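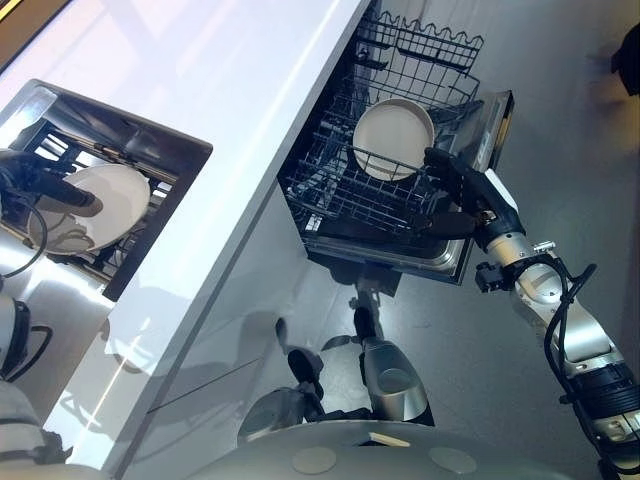
Two arms at work between the sink and the open dishwasher during the Bratlow gripper comparison.

Bratlow Publishes Kitchen Gripper Comparison, Advises Buyers to Wait

WEDNESDAY - Bratlow, an independent test shop for robot hands and arms, today released results from a comparison of 3 grippers on household dish handling. The short version: none of them is ready to be sold the way it is being sold.

The test covered grippers from Lotus, Jayasinghe and Prostent. Each maker supplied a spec sheet claiming a life of at least 2,000 grasps without adjustment. Bratlow did not run any unit that long and takes no position on the number, except to note that no maker would say what was being grasped. 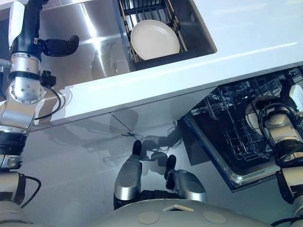

Plates were the hardest part of the comparison, and the part the makers' own videos say least about. A gripper that closes well on a foam block can still skate along a glazed rim. Bratlow set up the task in a working kitchen with a glossy counter, a steel sink and a dishwasher. A single white plate standing in a wire rack in the sink, with its rim raised, is about as kind a starting point as a robot will get. Stacked plates were left out entirely, and buyers should ask why demos leave them out too.

Lotus had the steadiest hold on rims. It was also the slowest to let go. Jayasinghe released cleanly but needed its grip force reset 2 times in one afternoon. Prostent did well with bowls and poorly with anything flat, and its software stopped with an error code missing from the manual.
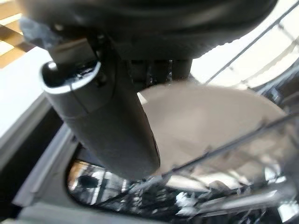

Photo: Bratlow, wrist camera

Wrist cameras got their own section in the report. Makers like to say that a camera close to the fingers solves the last few inches. Bratlow found the view crowded by the gripper's own body, with glare off shiny metal and thin rack wires that are easy to lose against it. The report recommends judging any wrist camera on raw footage from a kitchen.

Bratlow plans to repeat the test in January with some 6 grippers, if the makers agree to have failures counted. So far one has.

The full report is free on request from the Bratlow press desk. Bratlow buys its test units at list price and does not accept sponsorship from manufacturers.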